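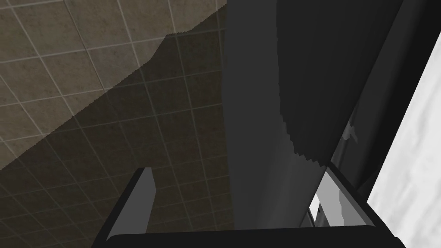 Simulation: Blick von oben auf den offenen Greifer, links die Fliesen, rechts die helle, marmorierte Fläche.

Anleitung: Einen neuen Platz zuerst in der Simulation prüfen

Bei Hinrichs in Iltham üben wir jede neue Greifaufgabe am Bildschirm, bevor der Arm in der Küche läuft.

1. Öffnen Sie den Raum in Plelero und wählen Sie die Ansicht am Greifer.
2. Stellen Sie die Finger auf »offen«. Zwischen ihnen darf nichts liegen.
3. Achten Sie auf die Schatten. Gezackte Ränder kommen von der Darstellung — sie sind kein Fehler im Modell.
4. Starten Sie 3 Durchläufe und notieren Sie jeden Abbruch.

Früher hat Elfriede Rothe die Schüsseln selbst getragen, fast 243 pro Schicht. Heute prüft sie die Abläufe und gibt sie frei. Für diese Arbeit bekommt man bei uns zwei Tage Schulung. Fragen zur Freigabe bitte an Elfriede Bauerfeind.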